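Notebook, sourdough trials, Friday, November

Starter "Stirer" fed at 7:40, 1:2:2, tap water left out overnight. Doubled by noon, a bit slower than last week. Kitchen at 21 C when I came in, 23 C by lunch with the oven on.

Batch 4: 400 g Brullow white, 27 g rye, salt at 2 percent, water held back until after the first rest. Dough tighter than batch 3 and easier to shape. Batch 3 had the full water from the start and spread on the peel, so I am not repeating that.

Folds every half hour, then left alone. Small bubbles at the side of the tub by 2:30. Poke test came back slowly. Shaped one round, one oval. The oval stuck to the cloth at one end and tore. Rice flour next time, wheat flour is no good for this.

Bake: lid on 25 min, lid off 20. Crust darker on the left again. Turning the pot halfway helped in batch 2 and I forgot to do it today. Crumb fairly even, one long tunnel under the top crust in the round. Could be shaping, could be a short proof. Taste mild, less sour than I wanted.

To try: longer cold proof, same flour, same salt. Change one thing only.

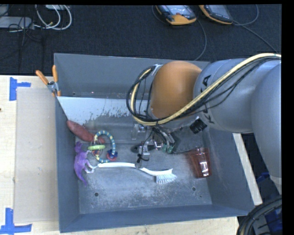 Heike thinks the tunnel is from shaping and wants the next round rolled tighter, with less flour on the bench. She would leave the cold proof as it is until that is sorted out. Fine, shaping first, cold proof in batch 6.

Rye is down to the last bag. Order more before Tuesday. Stirer back in the fridge at 5:15.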